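Plush Blanket

A plush blanket is a throw or bed cover with a raised, furry pile on at least one side, and if you've ever sunk your hand into one in a store and then stood there petting it like a cat, you know the kind I mean. I've been looking after the bedding pages of this home encyclopedia for a while now, and this is the entry I get the most mail about, so I've rewritten it from top to bottom. The old version had a long part on sheet sizes that belonged somewhere else.

What counts as plush

People use the word loosely. In the strict sense, plush is a cloth with a pile longer than velvet's, and the pile stands up from a woven or knitted base. Most of what gets sold as a plush blanket today is knitted polyester, brushed and sheared so the fibers fluff out. Fleece is a close cousin with a shorter, flatter nap. Sherpa is the curly one that looks like a lamb. Then there's faux fur, with much longer hairs, and I'd put that in its own entry (someday!).

Stuffed toys are made from the same family of fabrics, and "plush" has become the everyday name for the toys too. This causes no end of muddle if you shop by keyword. Search for a small white plush and you may get a throw, a bear or a bag charm.

Names and colors

Beige is the color I'm asked about most, and it goes by a lot of names: oatmeal, sand, camel, mushroom, latte. Jusell, the mail-order house my mother bought from, called theirs Biscuit, and I still have that catalog. Genji Arai wrote to me from Nagano to say his family's blankets were all deep red with big flowers on them, very heavy, and that he only switched to plain beige when he moved into a small apartment and the bed had to be the sofa as well.

The bed as a table

I wanted a section on this because everybody does it and the bedding books leave it out. A made bed with a plush blanket on top is the best sorting surface in a small home. You tip out a shopping bag or a box of odds and ends, and nothing rolls off onto the floor. A charm with a ball on it stays where it lands, and so does a coin. Slippery little tissue packets will slide across a desk, but the pile holds on to them nicely. 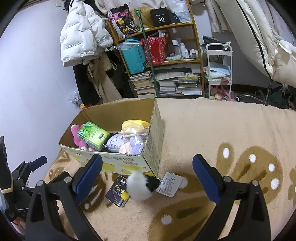
A fluffy plush item with its hang tag, a tissue packet and an open cardboard box on a beige plush blanket.

The trouble is that the pile also hides things. Earring backs, tiny screws, the clear plastic barbs from price tags – they go straight down into it and you find them later with your foot. I run my palm flat across the whole blanket when I'm done, once each way. Cardboard sheds a fine dust along its cut edges, too, and it shows up badly on the darker shades. On beige you can mostly forget about it.

Long-haired toys and keychains leave fluff behind when they're new. Give them a shake over the tub before you set them down. Cut tag loops off with scissors and don't yank at them, or you'll pull out a tuft along with the loop.

Weight and thickness

Makers like to quote a figure in grams per square meter. The thickest one I own, an Altus, says 337 on the label and it's wonderfully warm, but it takes forever to dry and I can barely fold it by myself. I don't think the number tells you a lot about softness. A dense short pile can weigh more than a tall airy one and feel completely different against your cheek.

Washing

Cool water, 30 degrees Celsius if your machine shows it, and a gentle cycle. Skip the fabric softener. It coats the fibers and the pile goes limp and a bit greasy. High heat in the dryer is worse, and once the tips have melted they stay crunchy for good. I ruined a lovely one that way in June and I'm still cross about it. Line drying takes up to 24 hours indoors. Shake it halfway through, and brush it with a soft clothes brush at the end if it looks matted.

Lorraine Ashby of the Sevevley textile group adds that a new blanket should be washed alone the first time, and that you should empty the lint trap before and after. I'd second both.

See also: Fleece; Sherpa; Throw; Velvet; Bedspread; Lint.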